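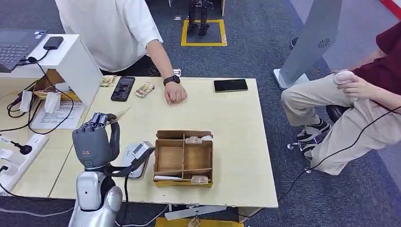 How much cash float for a one-day craft table?

Posted in Small Selling & Side Gigs, January 9, 2024

Chanida Chareonsuk
I sell candles and I've got my first real table coming up, at the winter market in Drindholm. Up to now it's all been online, so I've never had to make change for anybody in my life. I have a card reader and a wooden tray with compartments to keep the bills sorted, but I have no clue what to put in it at the start of the day. My small candles are $4 and the big ones are $20. My sister did the Orau fair in December and says she ran out of ones before lunch — and her bank wouldn't give her more without an account there! How much should I bring, and in what? Also, do I add the float to my sales at the end or not? I keep confusing myself on that part.

besis_soapworks
I've done markets for a few years and I always start with $55. Mine is 20 ones, three fives and two tens. With $4 candles you're going to hand back a single every time somebody pays with a five, so the ones matter most. Fives are next (two small candles is $8, and people love to hand you a twenty for that). You don't need any twenties to start with, they'll come to you all day long.

On the second part, write your starting amount on a slip of paper and stick it in your bag. When you pack up, count everything, take away the $55, and what's left is your cash sales. Card sales show up in your reader's app, so keep those separate or you'll count something twice. I did that my whole first season and my notebook was a mess.

Oh, and move the twenties out of the tray whenever you get a quiet minute. I wear an apron with a zip pocket, it's ugly but I love it.

Tobylou
just round everything to 5 and you won't need ones. I only bring fives and tens now

Biswas Prints
Rounding is fine for some stuff but I wouldn't reprice a $4 candle just for that, I'd do 2 for $8 or leave it alone. I agree with the $55 more or less. I'd swap one of the tens for two fives, but that's just me — my customers seem to live at the ATM.

Get your change a few days ahead. My branch has run out of ones right before a holiday weekend more than once, and the grocery store service desk wasn't interested in helping me. And charge your reader and your phone the night before!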